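Why I Fell for Square Roots by Hand

I have been on a math kick since September, and I blame a used workbook I found at a library sale in Kultetthorpe. It has a chapter on finding square roots with nothing but a pencil, and I can't stop doing it! We were never taught this in school. We got the button on the calculator and moved on.

The method I like best is guess and average. You pick a guess, divide your number by it, then average the guess and the answer. Do that again and you're usually very close. 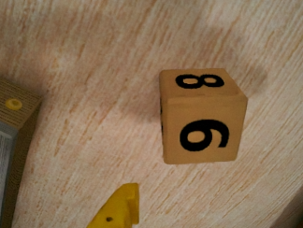 Say you want the square root of 2,000. I know 40 times 40 is 1,600 and 50 times 50 is 2,500, so I start at 45. Divide 2,000 by 45 and you get 44.444. Average the two and you have 44.722. The calculator says 44.7214. One round! I did a little lap of the kitchen.

A bad guess works too, it just takes longer. I started from 41 last night to see what would happen (2,000 divided by 41 is 48.780, average 44.890) and the second round landed me on 44.722 all the same. Isn't that great? You can be pretty far off and it pulls you back in.

Checking your first guess

Before I divide anything, I look at the last two squares I know on either side. For 1,120 that's 33 times 33, or 1,089, and 34 times 34, or 1,156. So the root is between 33 and 34, and almost in the middle. I'd start with 33.5 -- the answer is 33.466, so you barely have to work for it.

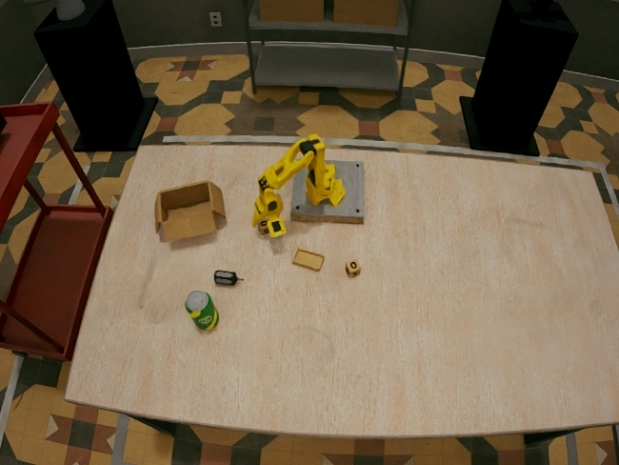
Yellow robot arm and an open cardboard box on the tabletop.

Small numbers are good practice because you can see the digits settle down. Try 17. Start with 4, divide to get 4.25, average to get 4.125. The real thing is 4.1231, and one more round gets you there with digits to spare.

I keep all of these in a notebook, guess on the left and quotient on the right. My early pages are a mess -- I kept averaging the wrong pair and wondering why nothing settled.

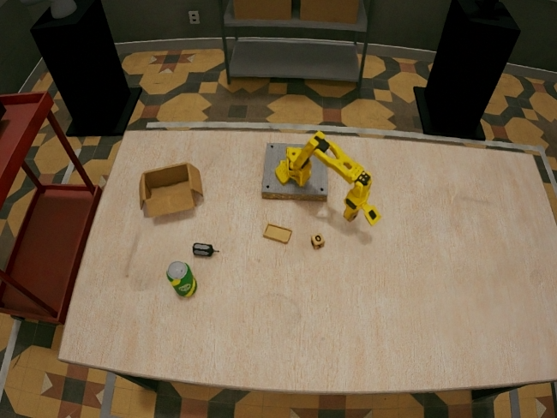 What I want to try next

Cube roots! The idea is close to the same, except you divide by the guess twice and then average three numbers, counting the guess two times. I've done the cube root of 10 so far and got 2.154 after a couple of rounds starting from 2. More on that once I've filled a few pages.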